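4. Naming a Bilingual Streaming Channel: Audience Recall and Use
Figure 1. Rendered room with a table-mounted arm and a small open black box on a checkered tabletop.

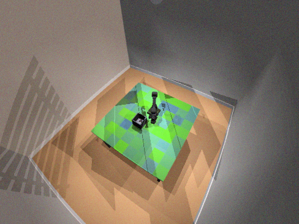
4.1 Background and materials
Streaming services often group programs for a particular audience under a separate name, with its own logo, social media accounts and row on the home screen. Earlier sections dealt with how such names are chosen. This section looks at whether viewers remember them and whether the name changes what they watch.
The service studied is Rorketti, a subscription platform that carries drama, comedy and short documentaries in English and Spanish. In December it placed its bilingual titles under a new channel name, Valtorlow. Before that the same titles had been listed under a plain heading, "In Spanish and English." No programs were added or removed at the time of the change, and the subscription price stayed the same. The short promotional clips that ran before each title were also kept, apart from the closing card.
4.2 Sample
Invitations were sent to 4000 subscribers in the Prarkville area who had watched at least one bilingual title in the previous year. Of these, 1000 completed the first survey. A follow-up survey was sent to the same people, and 400 of them also agreed to share their viewing records. Respondents could answer in either language and could switch between pages. Data collection closed on May 26, 2020.
The sample leans toward heavier viewers. People who had stopped using the service were not contacted, and households sharing one account were treated as a single respondent. Where two members of a household gave different answers, we kept the answers of the person named on the account.
4.3 Measures
Recall was measured in two ways. Respondents were first asked to write down any channel or collection names they could remember from the service. They were then shown a list of names, some real and some made up for the survey, and asked to mark the ones they had seen before. Spelling mistakes were accepted in the written answers if two coders agreed on the name that was meant.
Viewing was measured from the records of those who shared them. A title was treated as watched if at least half of it had been played. We noted whether the viewer had reached the title through the channel row, through search, or through the general recommendations. Titles opened from a link in a social media post were placed in a separate group.
4.4 Results
Recognition of the new name was much higher than free recall. Many respondents who marked Valtorlow on the list had not written it down a few minutes earlier. Several described the channel by its contents or by its place on the screen, and a few still used the old heading. Those who followed the channel on social media were more likely to write the name without help, whichever language they answered in.
The viewing records show a smaller effect. More titles were opened from the channel row after the change, but fewer were opened through search, and total viewing of bilingual titles moved very little. Comedy was the exception. Half-hour comedies gained viewers who had not watched bilingual programs of that kind before, mostly by way of the channel row.
These results are close to those Rautiainen reports for a regional film channel, where a new name also moved viewers from search to browsing. That study used a shorter follow-up period and did not separate comedy from drama, so the two sets of results cannot be compared title by title.
4.5 Limits of the survey
The study had no comparison group. Every subscriber received the new name in the same week, and seasonal changes in viewing cannot be ruled out. The survey itself may have drawn attention to the channel, which would raise recognition in the follow-up. We therefore report free recall from the first survey only, and use the follow-up answers in Section 5 to examine how viewers described the channel to other people.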